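Fondant and Sugar Paste: The Questions We Get Most
Dendley Cake School - Help and Advice

Chrysoula Karamanlidis has been teaching people to cover cakes at Dendley for long enough to have heard every possible thing go wrong with a sheet of fondant. She wrote these answers between classes, so the tone depends on how the class went.

Getting started

Do I need to have baked anything before?

It helps to own an oven and be on speaking terms with it. The beginner covering class starts with cakes we've baked for you, so you can ruin the outside without having wasted the morning on the inside. If you book the weekend course, you bake your own at home first and bring it along. Please let it cool before you box it. A warm cake in a closed box makes its own weather.

What is the difference between fondant, sugar paste and gum paste?

Fondant and sugar paste are two names for the same stuff, depending on who sold it to you. It stays soft enough to cut with a knife after it's been on the cake a day or two. Gum paste dries hard and thin, so it's for petals, bows and anything that has to stand up by itself. You can technically eat gum paste. Children do it once.

Can I make my own fondant?

You can. Marshmallow fondant is cheap and tastes better than most of what comes in a tub, and it will also find its way onto your light switches. We teach it in the second session, with Evanthia Tsakiris, who makes it look tidy. For your first few cakes, buy it ready made and put your energy into the rolling.

Rolling and covering

How thick should I roll it?

Thick enough that the crumb coat doesn't show, thin enough that guests don't peel it off and leave it on the side of the plate. Use spacers on either side of the rolling pin until your hands learn the feel of it. Most beginners go too thin in the middle and too thick at the edges, then stretch the middle over the top corner, where it tears.

Why does mine look like elephant skin?

Those fine wrinkles around the top edge mean the surface dried out while you were working. You were probably too slow, or too generous with the cornstarch. Knead in a small dab of shortening, roll again, and have the cake standing next to you before you lift the sheet. If it's already on the cake, rub the spot with a fingertip of shortening in small circles. It won't vanish, but it will stop being the first thing people see.

There are bubbles under my fondant. Can I pop them?

Go in at an angle with a clean, fine pin, press the air toward the hole, then smooth it over. Keep the pin on a saucer, well away from the cake, and put it back there every time. Eirini Sotiropoulos ties a ribbon to hers, and I now make everyone else do it too.

How much fondant do I need for a small cake?

For a low, single-layer 8 inch round, 600 grams is the least I would start with, and you'll be happier with more. The trimmings aren't wasted. Wrap them tightly, put them in an airtight container, and they'll wait for the next cake. 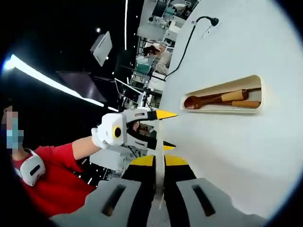
What should I put under the fondant so that it sticks?

A thin coat of buttercream, chilled until firm, then brushed with the smallest amount of water you can manage. Apricot jam, warmed and strained, works just as well on fruit cake. Too much of either and the sheet slides slowly down the side overnight, and you come downstairs to a cake wearing its socks around its ankles.

Color

When should I add the color?

Before you roll, and the day before if it's a dark one. Gel colors deepen as they sit, so the polite burgundy you mixed at supper may be closer to black by breakfast. Add it with a toothpick, a streak at a time, and knead until you're bored. Then knead a little more.

How do I get a true red or black?

Buy it already colored. I say this as someone who owns a great many little pots of gel. To get a real black from white fondant you need so much color that it goes sticky and starts to taste like a pen. The Rudier tubs we keep in the school shop come in both, and they roll nicely.

My colors faded in the window. What happened?

The sun happened. Pinks and purples go first, and lavender turns gray so quietly that you start doubting your memory. Keep the finished cake boxed and out of direct light.

Storing and moving

Can a fondant cake go in the fridge?

It can, with care. The trouble comes when it leaves. A cold cake in a warm kitchen sweats, and wet fondant turns shiny and picks up fingerprints. Put the cake in a cardboard box before it goes in, and when it comes out, leave it shut in the box until it reaches room temperature. If it sweats anyway, leave it alone to dry. Please don't pat it with a paper towel - you'll get the pattern.

How do I get it to the party?

Flat floor of the car, non-slip mat, air conditioning on. A lap is not a flat surface, whatever your brother-in-law tells you. Tiered cakes travel better in separate boxes and get stacked when you arrive.

Classes and bookings

How long is the beginner class?

Each session runs 90 minutes, and there are 4 in the course. We start on time. Michalis Tzanetos teaches the Monday evening group and locks his fondant away at the end, so there's no lingering for a fifth rose.

What do I need to bring?

An apron, a box to take your cake home in, and short sleeves or ones that roll up and stay up. Leave fluffy sweaters at home. White fondant collects wool like a magnet, and black fondant collects everything else. Tools are provided, including the Stefanou smoothers everybody tries to take home by accident.

Can I move my place to another date?

Email us before the course begins and we'll switch you to the next one with space. Once it's started we can't, as the cakes have been baked and somebody has to cover them. The March course fills up early with people who have a wedding in spring and have just discovered what wedding cakes cost.

Do you take cake orders?

We don't. We teach, and then we go home and eat toast. Chrysoula Theodorakopoulos at Trollix, two doors down, takes orders for birthdays and weddings, and she learned her covering here, so if the corners are sharp we'd like some of the credit.

Still stuck? Email the school office with a photo of the problem and tell us what's under the fondant. We answer on weekday afternoons.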